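About Skustel

Skustel supplies and supports two-arm workstations for light handling work in laundries, hotels and care homes. 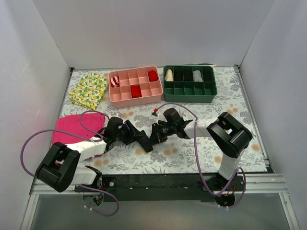

The company was founded in Kolham by 2 engineers and now employs 9 people. Our principal product, the Drukix bench, is offered for sale or on a monthly lease. Each bench is delivered with 2 arms, grippers, a mounting rail and a set of trays for sorting small rolled items. Installation takes about 8 hours and includes training for staff.

Clients may also send us samples of their own linen - up to 50 pieces - for a trial at our Huerta workshop. A written report follows every trial.

Related pages
Drukix bench: leasing terms
Book a trial at Huerta
Service and spare parts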